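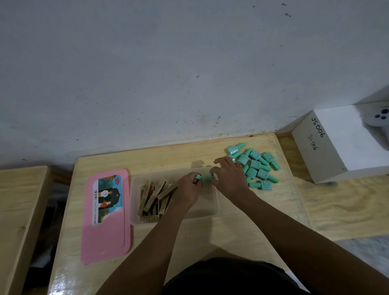

Noreen Bugti always held that nail polish is just car paint with better manners, and the chemistry more or less bears her out. Both go back to nitrocellulose lacquer, both dry by losing solvent, both chip at the edges first.

Nail polish (also nail varnish, nail lacquer, nail enamel)
A coating put on fingernails or toenails for color or protection. Sold in small bottles, usually with a brush fixed inside the cap.

Composition
Film former, mostly nitrocellulose. Resins for grip and shine. Plasticizers so the film bends with the nail. Solvents, chiefly ethyl acetate and butyl acetate, which make up most of the bottle and most of the smell. Pigments. Clay-type thickeners keep the pigment from sinking, though it settles anyway in a bottle left standing for months. Rolling between the palms mixes it again, shaking tends to bring in bubbles.

Types
Base coat, color coat, top coat. Usual order is one base, 2 thin coats of color, one top. Pale creams and pastels often need 3, as the white pigment streaks. Gel polish is a seperate product, cured under a UV or LED lamp and not removed by ordinary wiping. Water-based polishes are milder in smell, and they wear off sooner.

Drying
Dry to the touch in around 8 minutes for a thin coat. Fully hard much later, hence sheet marks on polish put on at bedtime. Cold water dips are popular, evidence thin.

Removal
Acetone, or ethyl acetate for the slower kind. Acetone works faster and dries out skin. It also attacks some plastics and furniture finishes.

Color naming
Shades are sold by name and number. Names vary by maker, and so do the colors behind them; one firm's mint is another's seafoam. Ximena Echeverría's shade index, the Sivton list, files greens and blues by pigment instead. Nelter and Molau both dropped numbers from thier labels, Nelter later put them back.

Storage
Upright, cool, out of sun. Neck wiped before closing or the cap sticks. Thickened polish takes a few drops of thinner. Not remover, it breaks down the film.

See also: Lacquer, Manicure, Nitrocellulose
Last edited 2026-02-05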